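The Robot Can Sew. What Was the Open Day For?

By Dinesh Cassim
October 30, 2019

I went to the surgical robotics open day at Irncombe with a bad attitude and a good parking spot. The invitation promised "a glimpse of the automated operating room." I have had a lot of glimpses over the years. I have glimpsed the automated kitchen, the automated warehouse and the automated barber, and I still cook my own eggs.

There were 38 visitors in my group, mostly students, a few retired nurses, and one man who wanted to talk about his hernia. We were given lanyards and a folder with the Tinix logo on it. Tinix is what the lab calls its stitching project. It uses two robotic instruments, a curved needle, a length of dark thread and a pad of pretend flesh with a cut in it, dressed up with red fluid. A computer decides where the instruments go. A person sits beside it with a hand near the stop button, and on the day we came that person was Wanpen Duangkaew, who I will say right away was the best thing about the afternoon.

She put two views up on the big screens, one from a small camera close to an instrument and one looking at the whole pad, and let us stare for a while before anyone gave a speech.

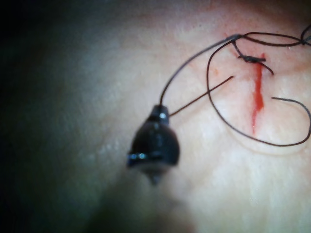
What strikes you first is how much of stitching is thread management. I had always assumed the hard part was the needle. My grandmother could have told me otherwise, and so could anyone who has hemmed a pair of pants. The needle goes where you point it. The thread goes wherever it likes, and it has to be gathered up and pulled through and kept from catching on everything in reach. I asked Duangkaew if that was the main headache and she laughed and said it was most of her job.

Good answer. It was also nowhere in the folder. The folder said the system "closes wounds autonomously," full stop. It did not say wounds in what. I went through it twice looking for the word "pad" and found it once, in a caption.

I don't think this is a small complaint. A practice pad doesn't breathe. It doesn't have a pulse, or a layer of fat under the skin, or a patient attached who may cough. The red stuff on it is there because somebody put it there, and it will never get worse while you are thinking. Sewing up a pad is a perfectly reasonable thing for a lab to work on. Every surgeon starts on something like it. But we don't send out invitations to an automated operating room when a second-year student ties a decent knot in practice.

Then came the speech. Sunil Biswas, who runs outreach, told us that the system finishes a knot 80 percent of the time without help. People nodded. I asked what happens the rest of the time, and he said the operator steps in. I asked whether a stitch still counted if the operator had nudged the pad or moved a loop of thread out of the way first. He said that was a great question, and a woman from Flundham behind me asked about internships.

So I went back to Duangkaew at the coffee table and asked her. She told me it depended on which set of runs you meant. In the August runs they let the operator clear the thread between stitches. In the later ones they didn't, and the number came down to 33. She said it without any embarrassment, and I don't see why she should have had any. One in three, with thread that does what it wants and no hands allowed in, is interesting. I would have driven out to see that. I would have understood what I was looking at, too.

We went back in for the second half, which was more of the same at a slower pace. The room had thinned out by then. The hernia man had pulled his chair right up to the screen, and I joined him, and for several minutes neither of us said a word, which for him was a record. 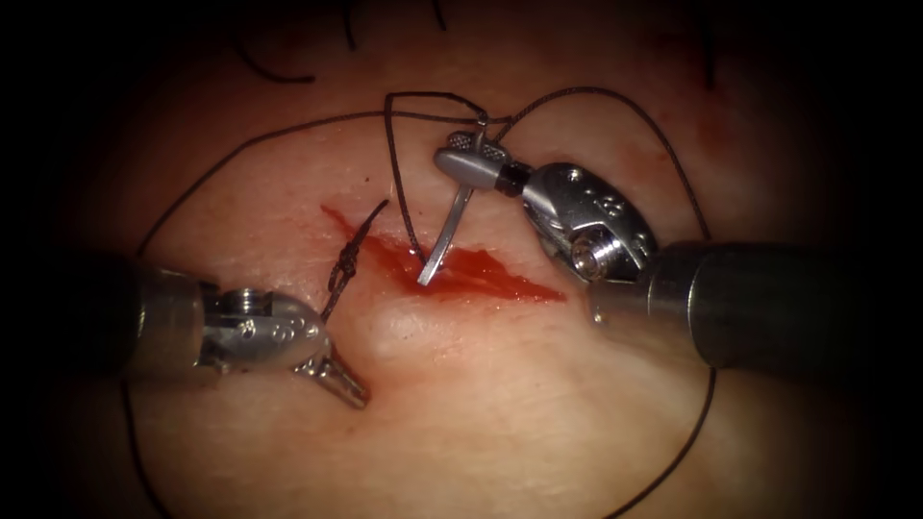
What I would ask of the next one

Put the pad in the title. "Watch a robot stitch a practice pad" would fill the same room, and the people in it would know what they had seen when they went home and told their families.

Give both numbers. If you have 80 with a helping hand and 33 without, print them side by side and say what the hand was doing.

Let us see it go wrong. Two hours is long enough for a dropped needle or a snarl, and I'd like to hear the operator explain how she gets out of it. Karunaratne Hall has a perfectly good microphone. Give it to her.

And drop the line about surgeons being freed up for "higher-level tasks." Closing is when a tired team checks its work. I would want a long talk with a few of those teams before I decided that it was the part they were eager to hand off.

I kept the lanyard. The folder went in the recycling at the gas station.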